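Monday, May 22, 2023

A slow, pleasant sort of day, and my knees are telling me I spent most of it on the floor. I had promised myself I would finally sort out the box of building bits before Tuva's two come to stay in August, and as it was too wet for the garden I made a pot of tea and got on with it. Borghild says there are 192 pieces in the full set. I shall take her word for it, and I'm certainly not going to check!

It is a lovely thing, a sort out, once you stop minding the mess. I started off very sensibly with a pile for each colour, then found the old Zokuto card game underneath (no rules, of course, but all the cards seem to be there) and lost nearly 3 hours to reading the backs of them and wondering who taught us to play. Märta, I think, the summer she stayed on. I must write and ask her, and I owe her a letter anyway.

Arvid rang after lunch about the shelf for the back room. He wants it higher and I want it lower, where small people can reach, and we have agreed to think about it, so it will be lower. Signe looked in for a cup of tea and stayed for soup. She thinks I should give half of the blocks away, and she may well be right, but then she went and built a tower on the rug with the very ones I'd put aside, so I didn't take the advice too seriously.

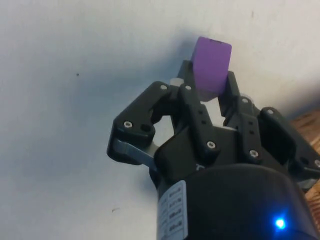 I have been thinking this evening about what to keep, and I believe I'll be softer about it than I had planned. The reds and yellows can be thinned out, and the odd wheels that fit nothing can go to Signe's sister if she wants them. But I can't part with the small purple cube, with its rounded edges and those few tiny dark flecks along the top one. I always did like that colour, paler on one face and quite a deep violet on another, and it would look so nice on the new shelf, all by itself against a plain white wall. Whether the children will let it stay there is another matter. Tomorrow the jigsaws, if my knees allow, and I must remember to put the soup bones in the freezer before I go up.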